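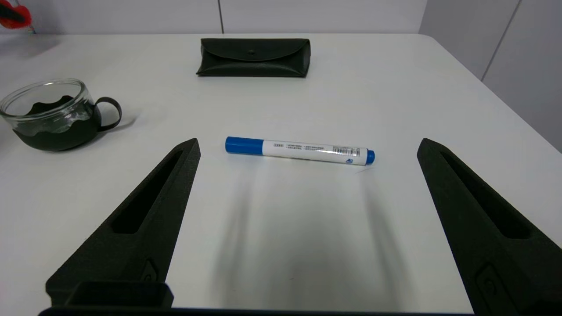 Whiteboard markers, dry erase, and where the time goes

I went through 14 whiteboard markers in January and kept notes. The board in my workroom is 4 feet wide and gets erased most evenings, so marker failure is a regular event for me. I wanted to know whether the markers were running out of ink or whether I was ruining them.

Mostly I was ruining them. A dry erase marker has a fiber reservoir in the barrel and a porous tip that draws from it. The ink is pigment in an alcohol solvent with a release agent added so the film doesn't bond to the board. Leave the cap off and the solvent goes first. The pigment stays in the tip and clogs it. The reservoir behind it can still be nearly full.

Storage position matters less than people say, but it does matter. Tip up in a cup, the ink settles away from the tip and the first strokes come out pale. Tip down, the tip floods and the color is dark and slow to dry. Flat is the compromise. I had been keeping mine in a cup, caps up, for years. They now lie on the table or in a shallow tray.

The test was simple. Each marker drew the same line across the board until the line broke up. Then it was capped, left flat for 30 minutes and tried again. Six of the 14 recovered enough to be usable. The Sitier fine tips did worst, and I have stopped buying them. The Jastetach medium bullets did best, and one of those is still in use in blue.

Caps deserve more attention than they get. Push until it clicks. A cap that has been stepped on will look fine and leak solvent for a week. I threw out three caps and moved good ones over from dead markers of the same make. Caps from different makes don't interchange, whatever the fit feels like.

Erasing is a separate problem. Ink left on the board for more than a couple of days loses its solvent completely and starts to ghost. Writing over the ghost with fresh ink and wiping both off while wet removes most of it. For the rest I use isopropyl alcohol on a cotton rag, then a dry rag. I don't use glass cleaner on the board anymore, as the residue made new lines bead.

Next up is the tray itself. The one I have is too deep, and short markers roll under the eraser.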